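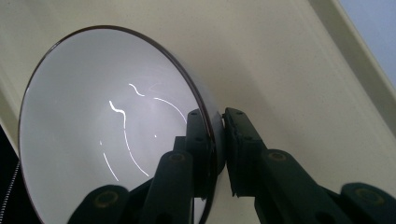 Static specks on dark cardstock - what finally worked for me

November 10, 2022
By Myrtle Thibodeaux

I have to share this because I am so excited! I've been heat embossing snowflakes in white powder on navy cardstock for my holiday cards, and every single one came out with little stray dots all over the background. Last night I switched to the Perus navy (it's a bit smoother than what I had), rubbed it all over with a dryer sheet before stamping, and oh my goodness, the flakes came out crisp as can be. I did the whole batch of 13 in one evening and didn't want to stop!

mwangi_k wrote:
Those sound gorgeous, Myrtle! Did you use the dryer sheet instead of the powder bag or on top of it? I've only ever used the bag.

Myrtle T. wrote:
Instead of! My bag leaves a chalky look on navy that I can never quite brush off.

soledad_stamps wrote:
I love the look of white on navy, but I have to disagree about dryer sheets. I tried them back in April and my Pavon ink beaded up in spots, right in the middle of a sentiment. I think they leave something behind on the paper. The bag does go chalky, but a soft dry brush takes it off once the powder is melted and cooled.

dvandusen wrote:
Same here with the beading, only mine was a scented sheet. The unscented ones have been fine for me. Maybe that's the difference?
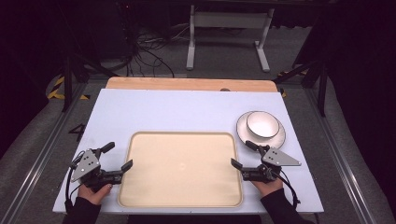
soledad_stamps wrote:
Could be the scent, I never thought of that! The other thing that helped my specks was being less stingy with the powder. I used to sprinkle a little pinch right over the stamped part, and now I pour on a big heap, tip it off and give the back one good flick. I do it over something flat with a bit of a raised rim, same idea as that beige tray, and then the extra goes right back in the jar. It's so much nicer than folding up scrap paper and losing half of it on the rug.

Fitz C. wrote:
Ooh, yes to the big heap! I'd add, let the heat tool warm up before you point it at the card. My Tóth blows hard when it's cold and sends loose powder everywhere - that was half my specks right there.

Myrtle T. wrote:
Fitz, I've been switching mine on right over the card this whole time! Trying that tonight. Soledad, I'm going to do one card with the bag and one with an unscented sheet and compare.

soledad_stamps wrote:
Yes, please do! I'm still on team bag, but I'd love to see the two next to each other.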